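4. Ranger en petit : ce que les miniatures nous ont appris sur le plateau

J'en arrive à la partie que j'ai eu le plus de plaisir à écrire (et que Rochelle Benavides, ma coautrice, m'a fait raccourcir deux fois, donc soyez indulgents). Dans la section 3, je décrivais les entretiens du projet Wenura, où nous demandions aux gens de nous parler de leurs tiroirs, de leurs étagères, de leurs fonds de sac. On y apprend beaucoup, mais on y apprend surtout ce que les gens pensent faire quand ils rangent. Moi, je voulais voir des choses posées à côté d'autres choses. Alors nous avons monté des petits décors, et nous avons demandé aux participants de les mettre « en ordre », sans jamais préciser de quel ordre il s'agissait.

4.1. Le choix des objets

J'ai un faible pour les objets qui ne vont pas ensemble, je l'avoue tout de suite. Notre hypothèse de départ, héritée du travail de Dace Org sur les vide-poches (Org parle de « voisinage toléré », une expression que j'adore et que je vais user jusqu'à la corde), était qu'un objet isolé se range par habitude, tandis qu'une série se range par comparaison. Il nous fallait donc les deux dans le même décor : des objets seuls de leur espèce, et une petite famille d'objets semblables, avec des différences assez légères pour qu'on hésite.

Pour la famille, nous avons essayé beaucoup de choses. Des cuillères, d'abord, mais tout le monde les empile, et une pile ne raconte pas grand-chose. Des bobines de fil ensuite, qui ont donné des arcs-en-ciel à n'en plus finir ; c'était joli, mais la couleur écrasait tout le reste. Et puis Rochelle est arrivée avec un sac de souris d'ordinateur récupérées dans les bureaux de Davness, et là, miracle ! Une souris a un devant et un derrière, elle a une taille, une couleur, un fini plus ou moins brillant, parfois un logo. On ne l'empile pas volontiers. Et presque personne n'a de règle toute faite pour ranger plusieurs souris à la fois, vu qu'on n'en possède généralement qu'une ou deux.

Pour les objets solitaires, j'ai voulu quelque chose de domestique, avec une échelle un peu bancale. Un lit de poupée et un réveil : deux choses qui appartiennent clairement à la chambre, mais pas à la même chambre, puisque le réveil dormirait assez mal à côté d'un lit si petit. Je tenais énormément à ce décalage. Dans un décor où tout est à la bonne taille, les gens reconstituent une pièce ; dans un décor où les tailles se contredisent, ils sont bien obligés de choisir entre la pièce et la surface, entre « où est-ce que ça vivrait ? » et « où est-ce que ça tient ? ».

4.2. Le plateau comme frontière

Venons-en au plateau, qui est devenu un peu malgré nous le personnage principal de cet article. Au départ, c'était un accessoire. Nous avions acheté chez Gemitz un lot de plateaux à petit rebord, simplement pour éviter que les objets ne se baladent d'un essai à l'autre. Or, dès les premières séances, tout s'est mis à tourner autour. Les participants parlaient de « dedans » et de « dehors » alors que rien dans la consigne ne les y invitait. Une participante nous a dit, en plein milieu de la tâche : « Ce qui est dans le plateau est fini, le reste je m'en occupe encore. » J'ai noté la phrase en majuscules dans mon carnet.

La figure 2 correspond à une disposition de ce type, avec les quatre souris dans le plateau, le lit et le réveil restés en dehors.

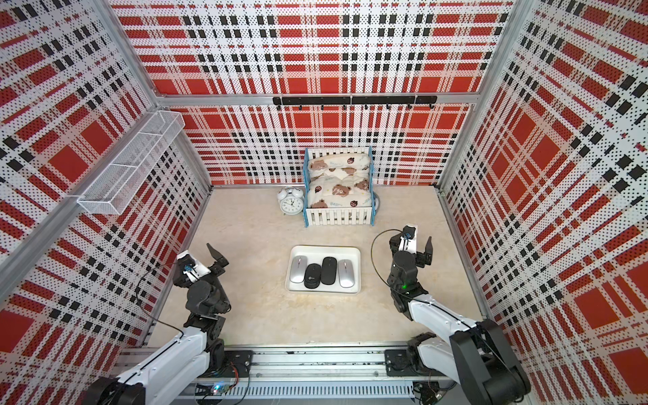

Figure 2. Disposition en rangée : souris argentées aux extrémités, souris noires au centre ; lit de poupée et réveil à double cloche hors du plateau.

Ce que nous appelons dans la suite une « rangée fermée » répond à deux critères. Le premier est l'orientation commune : toutes les pièces regardent dans le même sens, ou du moins sont parallèles. Le second est la symétrie des bords, c'est-à-dire que les deux pièces extérieures se ressemblent davantage entre elles qu'elles ne ressemblent à leurs voisines immédiates. Argent, noir, noir, argent : on dirait des serre-livres. J'avais prévu dans ma grille une catégorie « tri par couleur », pensant bêtement que les gens mettraient les noires d'un côté et les argentées de l'autre. La rangée fermée ne rentrait pas du tout dans cette case, et il a fallu refaire la grille (pardon, Rochelle, encore pardon).

Quand nous en avons discuté avec l'atelier Quintanilla, qui fait de l'agencement de vitrines depuis bien plus longtemps que nous ne faisons de la recherche, on nous a répondu avec un petit sourire que c'était la base du métier. Une vitrine se tient par ses bouts. Si les extrémités se répondent, l'œil accepte à peu près n'importe quoi au milieu, y compris deux objets presque pareils mais pas tout à fait, comme deux souris noires dont l'une est un peu plus grande et plus brillante. Le mot « presque » mérite qu'on s'y arrête : d'après nos entretiens, c'est lui qui agace. Deux objets franchement différents cohabitent sans histoire, deux objets identiques aussi, mais deux faux jumeaux provoquent des retouches, des permutations, des soupirs.

4.3. Ce qui reste dehors

Je passe au lit, parce que j'ai vraiment mal anticipé le lit. J'étais persuadée que la literie attirerait les mains. La couette et l'oreiller à petits oursons bruns sont assez irrésistibles, et quand ils sont tout en boule dans leur cadre bleu, moi, je ne tiens pas dix secondes sans vouloir les lisser. Eh bien, beaucoup de participants considéraient que faire le lit relevait d'une autre activité. Ranger, pour eux, c'était déplacer des choses ; faire un lit, c'était du ménage, ou du soin, ou du jeu (les trois mots sont revenus). Un participant m'a même demandé la permission avant de toucher à la couette, alors qu'il venait de manipuler tout le reste sans me regarder une seule fois.

Le réveil, lui, se comporte comme un satellite. Une fois le lit posé, il vient se coller à côté, à la place de la table de nuit qui n'existe pas. C'est l'exemple le plus net de « voisinage toléré » que nous ayons rencontré : l'échelle est fausse, mais la relation est juste, et c'est la relation qui gagne. J'ai essayé de séparer les deux au début de certaines séances pour voir si le couple se reformait, et j'en reparle dans la section 5, où Rochelle a fait les choses proprement, avec un vrai protocole.

Il y a aussi le cas des rangements disponibles mais délaissés. Nos décors comportent un panier grillagé à compartiments, accroché en hauteur, et une barre de petits crochets. Je les avais voulus bien visibles, et je pensais que les compartiments, surtout, seraient une invitation : plusieurs cases, plusieurs souris, l'affaire est entendue ! Mais un rangement en hauteur demande de renoncer à voir les objets à plat, tous ensemble, et nos participants tenaient beaucoup à cette vue d'ensemble. Plusieurs ont employé le verbe « étaler » dans un sens tout à fait positif. Dans la littérature sur l'ordre domestique, étaler est presque toujours le contraire de ranger ; dans nos entretiens, on étale pour ranger, et parfois on s'arrête là, satisfait.

Quant aux crochets, je plaide coupable. Rien dans notre sélection ne se suspendait naturellement. Les lectrices et lecteurs de la première version me l'ont fait remarquer, et ils avaient raison. Je garde néanmoins les crochets dans l'analyse, pour une remarque entendue en entretien que je trouve précieuse : un rangement inutilisable met mal à l'aise. On le regarde, on cherche ce qu'on pourrait bien y pendre, on se demande si on a raté quelque chose. Cela rejoint l'idée d'Org selon laquelle un contenant vide est déjà une consigne.

4.4. Une réserve sur le fond

Un dernier point avant les résultats chiffrés. Le tissu visuel du décor compte, et nous l'avons sous-estimé. Les parois à carreaux rouges, blancs et noirs ont été choisies pour une raison idiote (je les trouvais gaies), et je me suis demandé ensuite si un motif aussi quadrillé ne poussait pas aux alignements. Deux participants ont fait allusion au « côté nappe » des murs, sans qu'on puisse en tirer grand-chose. La surface claire et à peine marbrée du sol me paraît plus neutre. Nous avons prévu pour avril une série sur fond uni, avec les mêmes plateaux et les mêmes consignes, et je ne me prononce pas sur l'effet du motif d'ici là.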